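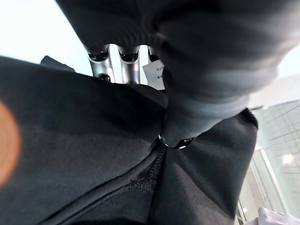
Workshop Gallery

Snap side up, tip of the gripper down in the black cloth, seam running off toward the bottom left. This is the view from the wrist camera and it's the one I look at most of the day, so it gets the top spot on the page.

Hi, and welcome to the Istadlow folding cell! I've been looking after this machine since March and people keep asking me what there is to look after. Quite a lot, is the short version. Ursina Berchtold set the cell up and wrote the first care sheet, and I've been scribbling on it ever since (sorry, Ursina). What follows is the state of the sheet as it stands, minus the coffee rings.

The jacket. The gray padded sleeve on the gripper is fabric, and fabric picks up everything. I go over it with a lint brush at the start of the shift and take it off for a proper wash after 200 hours of running. Work it off slowly from the wrist end. If you yank it you'll pull the camera lead with it, and then you get to spend your lunch with the little connector and a pair of tweezers. We have two jackets, so one is always clean and on the shelf. Check the folds before it goes back on, because a crease bunched up near the fingers will rub.

The fingers. Those shiny metal tubes want a wipe with a dry microfiber cloth and nothing else. I tried a spray cleaner once and had streaks on a white shirt for a week! The dark rings near the tops are where fluff likes to collect, so run a soft brush all the way around each one. Then close and open the hand 8 times with no cloth in it and listen. A faint tick is fine. A scrape means stop and come find me or Radomir Todorova.

Snaps and tags. Black clothes with metal snaps are my favorite test pieces and also the meanest. A snap rim throws a thin bright line at the camera, and the grip finder used to love that line a bit too much. Radomir turned its weight down in the settings and we've had fewer odd grabs near fasteners. Small white tags are still a nuisance – they stand up at any angle they please, and I'd fold them under by hand if I were allowed to. (I'm not. Seraina Wieser wants the pieces left as they come, and fair enough.)

Light. Dark cloth in front of a bright background is hard going for a small camera. I set exposure on the cloth and let the rest go where it goes. If you switch over to white laundry, load the other profile first, it's saved as Zaidi for reasons lost before my time.

Counter. The log was at 1,162 grasps when I typed this up, all since the last finger joint swap. Mylene Dimaculangan keeps the spare joints in the gray drawer, second one down, and she'd like a note when you take one. She'd really like a note.

Wish list. A longer camera lead, a second lint brush that doesn't wander off to the Cukham cell, and thread locker that comes in a bottle you can open with normal hands. Emil Hofstetter says the lead is on order. I'm holding him to it!

If you've got a jacket-cleaning trick of your own, send it over. I'll try pretty much anything once on the old one before it goes near the good one.

Last updated: 07/02/2023

Contact the Istadlow workshop | © Avilau | Back to top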